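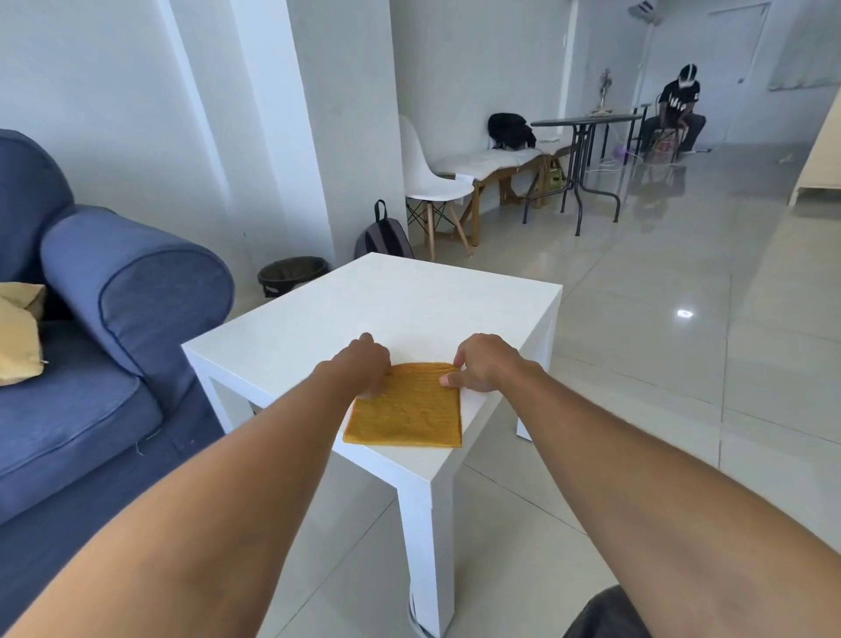 Towel task at the side table, bare-handed baseline, head camera view.

Household Gripper Comparison: progress report to Grastmont
Period ending November
Prepared by Barbara Czarnecka, Vulten

Status

The project is on schedule for the bench work and two weeks behind on the floor tasks. Spending is within the approved amount. We have both grippers on site, the head camera has been settled, and the bare-handed baseline is finished for every task in the plan. What remains is the second half of the gripper trials and the controller comparison.

Work done in this period

The plan you approved has 4 tasks: fold a towel on a low table, pick a cloth up from a flat surface, wipe an open floor, and wipe under a sofa. Each is done first by a person with bare hands, wearing the head camera, and then by the arm with each gripper in turn. The bare-handed runs give us a path and a set of hand poses to compare against. They also show us early when a task is badly laid out.

Hubert Jabłońska ran the baseline. He kept 38 recordings after throwing out the ones where the hands left the view for too long. Most of the rejected ones came from the first morning, when the camera was tilted too high and the near edge of the table was lost. We lowered the tilt and wrote the setting down in the setup sheet, and the later recordings are usable nearly throughout.

The towel task turned out to be a better test than we expected. A person uses one hand to hold the stack flat and the other to pinch a corner and line up the edge. With only one arm fitted, neither gripper can do both. Minttu Valtonen tried placing a weight on the towel in place of the second hand. It kept the towel from sliding but got in the way of the second fold. We have gone back to scoring the single-arm runs on the first fold only and will say so clearly in the final results.

Gripper results so far

The Guthrie gripper has two flat fingers with rubber pads. It is strong on corners. Once a pad is under the edge of the towel it rarely lets go, and it takes the same grip from one run to the next. Its weak point is getting under the edge in the first place. On a hard, glossy tabletop the lower finger tends to push the cloth along. Slowing the approach helped. Pressing down harder did not, and it tripped the arm's force limit several times.

The Geltitz gripper has three soft fingers. It gathers cloth well from almost any starting position, but it bunches it, so a folded cloth is usually no longer folded when it comes up. For picking up and carrying this does not matter. For folding it does. It is also slower to open, and Minttu had to add a pause to the release step so that the cloth would not be dragged back with the hand.

For pressing and wiping, the early runs favor the Geltitz. The soft fingers spread and hold the cloth over a wider patch. The Guthrie presses on two narrow strips, and the cloth folds up between them on the return stroke. Ilari Keskinen has made a flat foam shoe that clips over the Guthrie pads. It wipes well on open floor, but the arm has to stop to take it off before any grasping task. We have not decided whether to count that as a fair setup.

Camera

We compared the head camera alone with the head camera plus a second one at the wrist. For table work the head camera alone is enough. For work close to the floor it is not, and the wrist camera has been added to the plan for those tasks. It was paid for out of the spare parts line. The extra cable caught on the elbow joint twice and has been rerouted along the inside of the arm.

Floor tasks

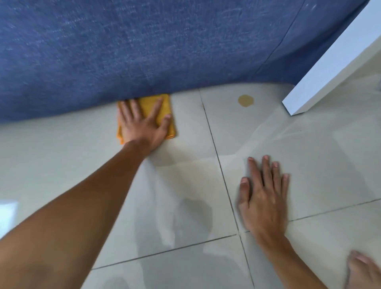 Can either gripper reach under the sofa the way a hand does?
Neither one can at present, as both are too tall at the knuckle to follow the cloth in, so the arm pushes the cloth with the fingertips and stops when the wrist comes near the front of the sofa.

This is the main cause of the delay. The arm mount was built for table height, and to get the wrist low enough the arm works close to the end of its range, where the motion gets jerky. Elli Rantala has drawn a lower mount and the parts are being cut. With the current mount we can do the open floor wipe but we do not trust the scores from the sofa task, and none of them are included in the notes above.

A second point concerns the surface. Glossy tile reflects the ceiling lights, and the software that finds the edge of the cloth sometimes picks up a bright reflection in its place. Hubert has tried dimming the lights and has tried a darker cloth. Dimming worked better but makes the head camera view noisy. He is now testing a setting that ignores very bright patches.

Controllers

Only setup has been done here. The stock controller and the one written at Vulten both run on the arm, and both can play back the same path. Minttu will start the comparison on the towel task once the lower mount is fitted, so that the arm does not have to be calibrated again partway through.

Changes to the plan

We ask for your agreement to two changes. The first is the first-fold scoring for the towel task. The second is to move 30 of the planned runs from the cloth pickup task to the sofa task. Pickup results are already steady for both grippers and more runs would add little.

Next period

Fit and check the lower mount (Elli). Repeat the open floor wipe with both grippers at the new height, then start the sofa task (Hubert). Begin the controller comparison (Minttu). Decide on the foam shoe and, if it is allowed, make a spare (Ilari). The raw recordings and score sheets from this period are in the shared project folder, along with the updated setup sheet. Please send questions on the two changes to Barbara before the next batch of runs is booked.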